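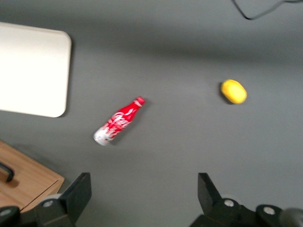

The small drawer box is the most misused piece of storage in the house. It is sold as a home for clutter and it gets filled on the first evening, usually with whatever was lying nearest. My view is that it should stand empty for a while, and that what goes into it should be decided by measurement.

I keep a tape in the kitchen for this purpose. A drawer with 100 mm of clear internal height will not take a drinks bottle upright, and whether it takes one lying down depends on the diagonal. People test this by forcing the drawer shut. A lemon fits almost anything and should still not be put in a drawer, where it will be forgotten until it goes soft.
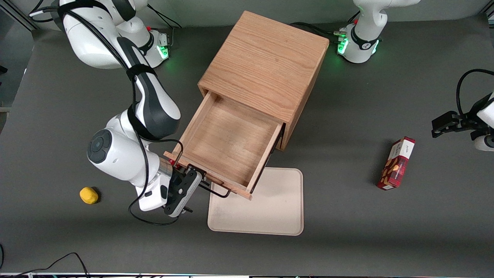 Plain wood inside is preferable to felt or paper lining. It wipes clean, and crumbs show against a pale floor. Dividers can wait. The Foltano insert I bought took 17 mm off the usable width and held pens that I did not own.

Handles deserve more attention than they get. A bent metal bar gives a proper grip and can be found without looking. The Titetti range has a finger groove instead, and with floury hands it is useless.

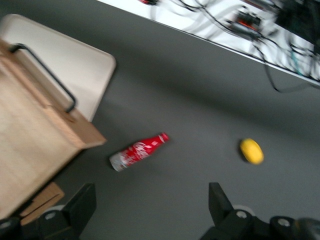

Bottles are better left lying on the worktop for an hour than pushed into the wrong place. I accept that this is a minority position. Visitors see a bottle on its side and want to stand it up or put it away, and the second habit is how drawers jam. Mine has jammed twice, both times on a corkscrew.

A box 120 mm deep is enough for string, matches and spare keys. Anything larger goes on a shelf.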